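Support ticket: pink bear mugs, marble counter and carpet
Product: Wokix drinkware, children's range
Status: Resolved, leaving open for comments
Opened: 11 February 2025

Original request

Hello! First off, I love these mugs. We have 9 of the pink plastic bear ones in our break room at Sunby and they get used all day long. The raised bear face with the bow tie is the best thing on the shelf, and I would hate to swap them for something plain.

The trouble is in the grooves. After a few weeks of tea and cocoa there is a brown line building up along the raised parts, mostly around the bow tie and the snout. A sponge goes right over the top of it. The dish machine gets the inside beautifully clean and leaves the line where it is. On top of that, the mugs leave faint rings on our marble counter, and I can't work out if that is the mug or the drink.

What I have tried so far:

Hot water and dish soap, overnight. Line got paler, still there.
Paper towel folded to a point. Fine for the ears, hopeless on the bow tie.
Standing the mugs upside down to dry. Water sat in the rim and ran out onto the counter.
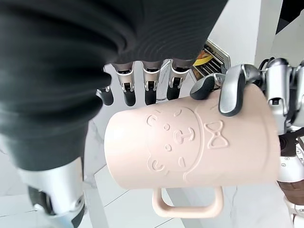
Is there a cleaner that is safe on this plastic? I don't want to lose the matte finish, it feels so nice in the hand.

Reply from Wokix support

Thanks for writing in, and we are so glad the bears are a hit! Please skip bleach and scouring pads, both will dull the surface. Try this:

1. Mix baking soda with a little water until it holds together like toothpaste.
2. Work it along the raised lines with a soft toothbrush, in small circles.
3. Leave it for 5 minutes.
4. Rinse with warm water and dry with a cloth.

For the counter, please tell us what the stone is sealed with and what you wipe it down with. Marble marks easily and we would like to rule that out before we look at the mugs.

Update from customer

Well, the toothbrush is a marvel. I did one mug first as a test and then went straight on and did the other eight, because it was so satisfying to see the line lift. The bow tie needed a second go. No change to the finish that I can feel.

On the counter: it is white marble with a gray vein, polished, and the sealer is Masano. I had to dig out the paperwork from Arellano, who fitted it. We were wiping down with a lemon spray. I have a feeling I know what you are going to say about that!

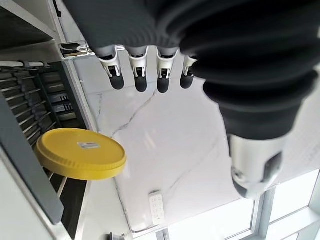
I also did a little test of my own. I put down one mug with plain water in it and one with cold tea that I had let drip down the side, and left both on the counter over lunch. The water one left nothing at all. The tea one left a ring, very faint, and it showed best when I crouched down and looked across the stone toward the window. So I am fairly sure the mug itself is off the hook.

Reply from Wokix support

What a great test, thank you. Yes, it is the spray. Anything with lemon or vinegar in it will etch marble and wear at the sealer, and after that tea gets in much faster. Please change to a mild soap with a neutral pH, wipe spills as they happen, and ask your fitter if it is time to reseal. A cork coaster or a tray will help too.

Update from customer

Lemon spray is gone. Arellano can reseal in April, and until then we have a tray down. It holds every mug we own with room for the spoons, and I wish I had bought one 600 cups of tea ago.

One more thing for anyone with the same setup: put the tray well back from the edge. Tea on carpet is a much longer job than tea on stone, and our gray stripes hide a spill until someone steps in it.

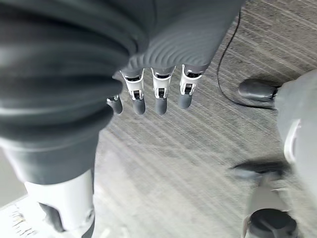
The gray carpet, with its lighter and darker streaks.

Cold water and a white cloth, pressed down and lifted, has worked on every drip so far. Happy for this to be marked as resolved. If you ever make the bear in green, please let me know!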